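2021-05-29, Kemthorpe, back bench

Late start, the server was doing its updates again. Writing this up before I forget what was said at the packing tables, as that matters more to me than the run log does.

Background for whoever reads this after me: Basimcombe want the shape sorting for their puzzle trays moved over to an arm. At the moment it's done by hand, 12 people on a shift, picking letters and shapes out of mixed tubs and dropping them into trays. It's fiddly, your neck goes, and the same people have been at it for years and are frighteningly quick. I had a go in April and managed 5 trays in the time the woman next to me did 25. She was very kind about it!

So the plan (Ursu is what we're calling the controller, don't ask, it stuck) is to practise everything in simulation first and only then go near the real line. I like working this way. I can drop a piece 3000 times and no one has to pick it up off the floor.

Today was letters and simple shapes on a bare table, mostly looking at how the arm comes down and where the wrist view sits. Notes to self:

– approach angle still changes too much from one try to the next, look at the last bit of the descent
– pinks are close to each other in this set, so don't let me lean on colour for telling pieces apart
– the log needs a column for which piece was asked for, I keep having to guess 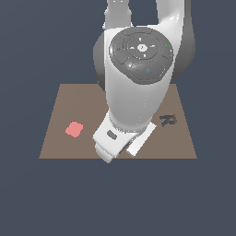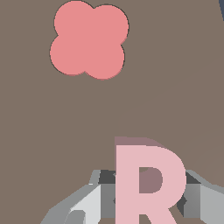 What I keep chewing over is the job that's left once this works. The managers' version is that everyone moves to checking and topping up tubs, with less bending and fewer sore wrists. Fair enough, and a couple of the packers said they'd take that tomorrow. But a few of the others pointed out that sorting is the bit where you can chat. You get your hands going and talk all morning. Checking means watching a screen and listening for a beep, and you can't really do that with half an ear on somebody's holiday. I hadn't thought of that at all and I've been on this project since the beginning.

There's the pay question too. Flumotby (the other site) put sorters and checkers on different grades and people here have heard about it. I said I didn't know what was planned, and I don't, but I should find out before I go down there again with my laptop looking cheerful.

One good idea came out of it – let the packers decide which pieces go to the arm and which stay with them. They know which ones catch on each other in the tub, and I've got nothing like that in the sim. I'd like to get two of them up here for an afternoon, paid properly for it, and have them tell me what's wrong with my tubs.

To do next: fix the log column, rerun the letters with the slower descent, ask about grades, ask about the afternoon. Also the chair at this bench has gone again, so use the stool.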